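Zwischenbericht Frühstückstreff Arruda, Stand Juni

Liebe Frau Boutros,

schon wieder ist ein halbes Förderjahr vorbei, und ich freue mich sehr, Ihnen berichten zu dürfen, wie es bei uns weitergegangen ist - es ist nämlich allerhand passiert!

1. Besuch und Angebot

Der Treff für ältere Nachbarn öffnet nach wie vor um 8 Uhr. Inzwischen haben wir 30 Stammgäste, davon 12, die erst in diesem Frühjahr zu uns gefunden haben. Ivone Cordeiro hat die Lesestunde nach dem Essen übernommen, und die ist so beliebt, dass manche bis zum Mittag sitzen bleiben.

2. Küche

Toast und Brot sind weiterhin das Herz des Vormittags, dazu gibt es Marmelade von Jailson Toledo (die Quitte war leider schon im März alle).

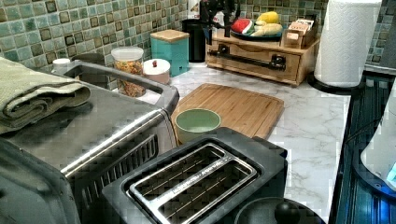
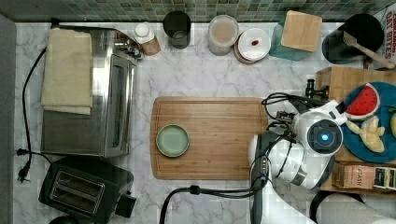
Arbeitsplatte mit Toaster und Miniofen, darunter das Bambusbrett mit dem kleinen grünen Teller.

3. Mittel und Ausblick

Der Fahrdienst wurde teurer als geplant, weil wir zwei Gäste aus Stekolach dazugenommen haben. Beim Druck der Programmhefte konnten wir dafür sparen. Offen ist noch die Zusage für den Herbstausflug nach Plorum, um die sich Hazem Zaki kümmert. Den Kostenplan reiche ich nach, sobald das Angebot vom Busunternehmen da ist.

Mit herzlichem Dank und vielen Grüßen aus der Runde
Heriberto Orozco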